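Week 3 notes: Kids' ride-on products, reading a spec sheet
Urkavbridge evening course, Product Basics

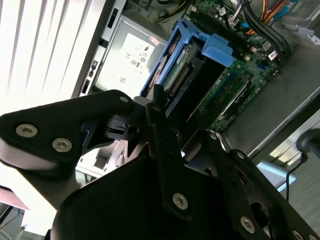 Lacerda, course instructor

Last time: who buys the thing vs who rides it. Tonight the listing itself.

Tricycles and push scooters first. Look for the weight limit before anything else. Should be in the first few lines, often isn't. Graretti puts it under the box dimensions, bad spot.

Age range is not a size. Parents shop by age, the child fits by inseam. Always want both on the sheet. If there's only age, mark it incomplete.

Wheels: foam = no flats, rougher ride. Air = softer, needs a pump. Listings say "all terrain" for either one, ignore it.

Handlebar turn. Some trikes stop at 90 degrees total, some less. Limited steering means fewer tip-overs for a beginer but a wide turn in a hallway.

Brakes - foot brake on most scooters, rear. Check wether it rubs the tire or drops a pad.

Assembly: count steps in the manual, not what the box says. The Uleo trike says "minutes", manual has a seperate page for the rear axle alone.

Reading: handout 2, the part on recalls. Skip the chart.

Homework, due before the December break: pick one scooter listing, rewrite it in under 2000 characters. Weight limit up top. Bring a printed copy to room 419.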